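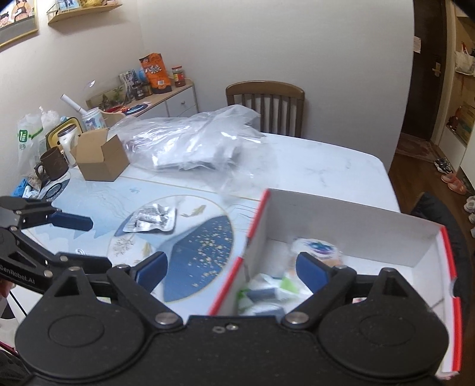 Hi Abrehet,

Friday, November 12, 2021, and the good-practice rules are finally at a draft I'd let other people read! Your grant covers three sections and two are done.

The packing section took the longest. We've logged 1,961 hand-held gripper runs at home tables so far (snack packets, boxes, plastic bags, the usual clutter), and I went through the notes with Kalkidan Gebreyes to see where people drifted apart. Mostly it was pace. So the rule now says to move slowly over the box and let go only when the packet is down. We also wrote one for cables: keep them clear of your hands before you start recording.

Privacy is done too. Ask everyone in the home first, and check the walls and shelves for anything they'd like moved.

The section I still owe you is on labeling failed grasps. Hviid wants them kept, Plusham wants them dropped, and I've got 23 comments to get through. I'm leaning toward keeping them with a tag, but I'd love your take.

Money's fine. We've spent 19 percent of the travel line, and I'd like to move the rest to paying testers in December if you're okay with that.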